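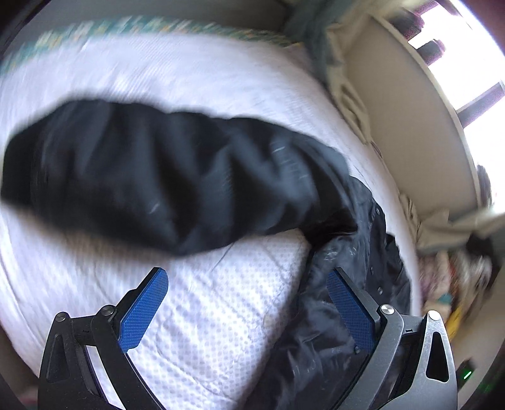

Search this guide Go Menu Contact
3 June 2026 | By the Briline kitchen desk
Last updated: 3 June 2026

Section 11: Making a burger on the Briline contact grill

Read Section 2 first if the grill is new. It smells of hot factory for one session and you don't want that in your mince.

1. Stand the grill on a flat surface and push the drip tray in until it clicks. The tray will also sit there looking pushed in without clicking. Check.

2. Set the dial to 200 and close the lid. Wait for the green light.

3. Shape the patty wider than the bun. It will shrink, and no amount of optimism prevents this.

4. Lay the patty in the centre and lower the lid without pressing. Cook for 11 minutes.

Note: cheese goes on after the lid comes up. Cheese under the lid becomes part of the grill.

5. Cut through the thickest part. If there is any pink, close the lid and carry on.

6. Toast the bun on the plates, cut side down, while the patty rests.

CAUTION: The lid handle stays cool. The metal beside the handle does not, and the two are closer together than our designers in Drirnbridge now wish.

CAUTION: Unplug before wiping. Never put the grill in the sink, even briefly.

Onder plates fit this model. Varela plates nearly fit, so leave them in the shop.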